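July, afternoon, bench 2

Second day with the Wunlow kitchen pack, the simulated two-arm set Itine has on offer until the end of the month. Licence is the trial one, capped at 3,000 episodes. Install went through once I pinned the older physics build. The newer one loads but the grippers jitter at rest, so don't bother with it.

Ran the fruit tasks on the marble worktop layout, default lighting. Contact settings as shipped, friction left alone. Wanted to see how the pack handles rounded objects before we spend time on our own assets. Batch of 1,000 queued at lunch, logs going to the shared drive under grumholm/kitchen.

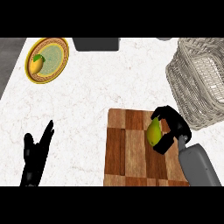
Lachance wrote back on the ticket that the pear and the lemon share one friction value in this release, and that anyone tuning grip force on the pear should expect to redo it after the next update. They would sooner we held off on force results until then.

Fine for the pack review, less good for Grumholm, where grip force was most of what we wanted out of it. Have asked whether the values can be set per object by hand in the meantime. The config has a field for it but the manual says nothing.

Other notes:

- Reset between episodes is slow. 40 seconds on the old workstation, much better on the new one.
- Wood and wicker textures are good. Fan noise with them at full resolution is not.
- Export to our format drops the wrist joint names. Patched locally, sent the patch to Itine.
- Quote is for 65 seats, far more than we need. Ask for the small lab rate.

To do: rerun the batch with the left and right arm roles swapped, same seed. Leave the workstation on tonight.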